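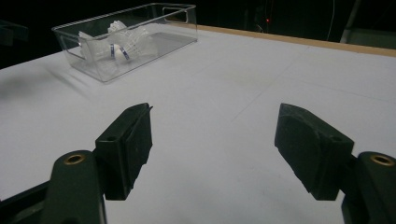 I've been promising a clear-out of the craft room since before Christmas, and on 7th February I finally got going. Reet Ķēniņš came over to help (she brought cake, so I forgave her for being bossy) and we spent the whole day sorting yarn, ribbon and more than 1,000 buttons. We did it all at the big pale table with the light-brown wooden edge, and the clear bin with the cut-out handles was the one I liked best – I can see what's in a bin like that without taking it off the shelf!

The table
I bought it secondhand from a shop in Mivport and I love it to bits. There's a faint seam running across the top, and pins find their way to it every single time. I lay a sheet of brown paper down before any beading now.

Bins, bins, bins
We used eight in the end. Wool went in the deep ones, ribbon in the shallow ones, and all the odd zippers went in with the elastic. Reet wanted labels on everything. I said no, then gave in on the two with the sewing patterns, which really do all look the same from the side.

The button question
Sort by color or by size? I went with color, and my neighbor Pranab Saha still thinks I'm wrong. The big coat buttons have a jar to themselves, so he got a little of his way.

Still to do
The fabric shelf – oh, the fabric shelf. Triin Jõgi has asked for first pick of the scraps, and I've told her to bring a large bag. I'll add more pictures once the shelf is done, probably before the end of February.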